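OLTVILLE, 17 October 2019 – The machine that was supposed to take over the dullest job at Fenari's repair shop is still sharing it with people.

Fenari, which fixes fan motors and door locks for apartment buildings, began a trial in August of a gripper arm set up by Dasia, a small automation firm across town. The task sounds easy. Pick a part out of a plastic bin, put it where it belongs, go back for the next.
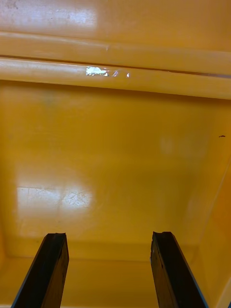

Fenari's yellow parts bin, with the gripper open and nothing in it.

Dasia's sales sheet promised "hands-free sorting." Shop manager Tín Lò has his own numbers. Over one full day the arm made 187 tries at lifting a part and got 129 of them right. A new hire clears more than that before lunch, he said, and doesn't need the lamps moved first.

The lamps matter because glossy plastic throws light back at the camera. Dasia's engineer, Đạt Lại, said glare is "most of the problem" and that software due next month will handle it. Fenari heard something similar in August.
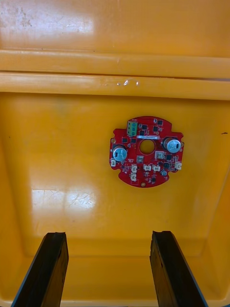
Circuit boards are a fair test, Lại argued, because no two spots on them are the same height and a bad grip can crack a part that costs more than the labor saved. He would like the arm judged on boards alone. Lò would like it judged on the work that comes through the door – all of it.

Mạc, a rival shop on the north side, looked at the same setup and passed. The owners there said they would wait until somebody could show them a week of ordinary orders with no one standing next to the machine.

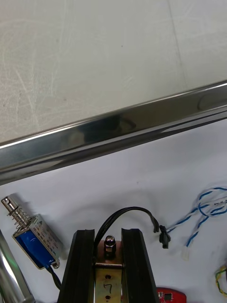 Loose wiring is where Lò has the most doubts. Repair work rarely arrives as neat single pieces. A bracket has a cable looping out of it, the cable has a plug on the end, and a solenoid lies next to it with its own black leads trailing off across the table. People sort that kind of tangle by feel while talking about something else. Lò has yet to see the arm do it twice in a row.

The trial has 452 work orders left to run. Fenari has not cut anyone's hours and has not said whether it will buy.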